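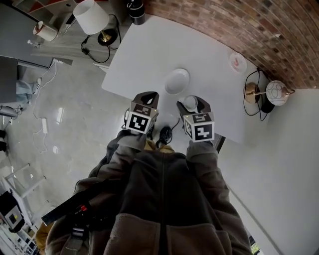

3.2 Hinweisnutzung in mobilen Ratespielen

Für die zweite Teilstudie wurde das Wortratespiel Trela herangezogen, dessen Level in den ersten Minuten so leicht sind, dass man an der eigenen Begabung kaum zweifeln kann. Die Zweifel stellen sich ab Level 30 ein, und dort beginnt auch unser Datensatz. Ausgewertet wurden 296 Spielsitzungen von 33 Teilnehmenden, die das Spiel auf dem eigenen Telefon spielten und nach jeder Sitzung ein kurzes Protokoll ausfüllten. Gefragt wurde unter anderem, ob eine Lösungsseite aufgerufen worden war. Die Antwort lautete überwiegend nein. Die freiwillig übermittelten Browserverläufe waren in diesem Punkt auskunftsfreudiger.

Wir unterscheiden im Anschluss an Khosravi zwischen dem gekauften Hinweis (spielintern, gegen Münzen) und dem geliehenen Hinweis (extern, gegen Werbung). Der gekaufte Hinweis gilt unter Spielenden als legitim, auch wenn er das halbe Lösungswort verrät. Der geliehene gilt als Schummeln – selbst dort, wo er nur den Anfangsbuchstaben nennt. Eine Teilnehmerin notierte, sie habe »nur nachgesehen, ob die eigene Antwort stimmt«; eine eigene Antwort war zu diesem Zeitpunkt noch nicht eingegeben worden.

Abb. 3: Blick von oben auf einen weißen Tisch, davor zwei Handgreifer mit Markerwürfeln.

Auffällig ist das Verhalten nach dem ersten externen Aufruf. Wer einmal nachgeschlagen hatte, ließ die Seite meist im Hintergrund geöffnet und kehrte bei der nächsten Schwierigkeit dorthin zurück, mitunter auch ohne Schwierigkeit. Die Münzen blieben unterdessen unangetastet. Ein Teilnehmer beendete die Studie mit einem Guthaben von 396 Münzen und der Bemerkung, man wisse ja nie, was noch komme. Ob das Sparmotiv auch bei Spielen ohne eigene Währung wirkt, prüfen wir in Abschnitt 3.3 anhand des Bilderrätsels Lekis.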